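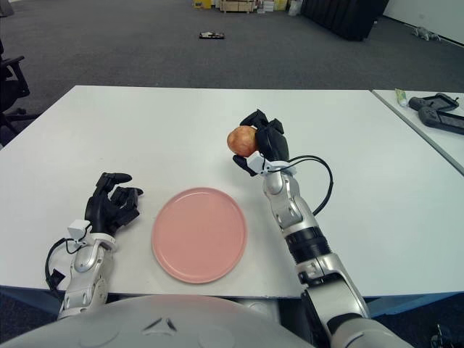
Fruit mornings return to the Halliday Rooms

06/09/2023

After a long summer with the shutters down, the Halliday Rooms in Edau are open again, and we are so pleased to say that the fruit mornings are coming back with them. Anyone who dropped in last March will remember how it goes: you turn up when it suits you, you find a place at one of the big white tables, you choose something from the bowl by the door and you have it on a pink plate with a cup of tea and as much conversation as you fancy. There is no charge and no need to book, although if you are bringing a larger group it is kind to ring first so that we can put out more chairs.

The plates have caused more talk than we ever expected! The old white ones used to vanish against the white tabletops, and there were a good many complaints (all very good-natured) from people who had put a cup down on the rim of one. So when Jarkum, the kitchen shop on the corner, was clearing its shelves in the spring, we went along and came home with a box of plain pink ones, flat and light with just a little edge to them. They are a soft salmon sort of colour, very cheerful under an apple, and they show up beautifully on the white. A few regulars have asked where they can get the same, and we are sorry to tell them that the shop has sold out.

As for the fruit, the apples are the ones everybody asks after. We like the small, round kind, reddish-orange with patches of yellow, which are a good size for children and for anyone who finds a big apple rather a lot to get through in the middle of the morning. They come to us from the orchard at Cakulia, where the early trees have done well, and there should be pears to follow a little later on if the wasps leave us any. If you have a tree of your own and more fruit than you know what to do with, please do bring some along. Windfalls are welcome too, but do cut out the worst of the bruises before you set off.

We also owe a very big thank you to everybody who gave to the summer appeal, which closed with £1,274 in the tin. Most of that has gone on the grey carpet, and what a difference it makes to the noise, especially on wet days when the whole of Edau seems to come in at once. What is left will pay for fruit and tea through the autumn, with a bit put by for mending the side gate.

The rooms will be open for fruit mornings from 10 until noon, and there is space for about 15 people to sit comfortably, with more standing if you don't mind a squeeze. Children under six need a grown-up with them, please. Peelings and cores go in the green caddy beside the sink, and used plates can be left on the draining board. Parking is behind the building, through the side gate, which still sticks and needs a good firm push.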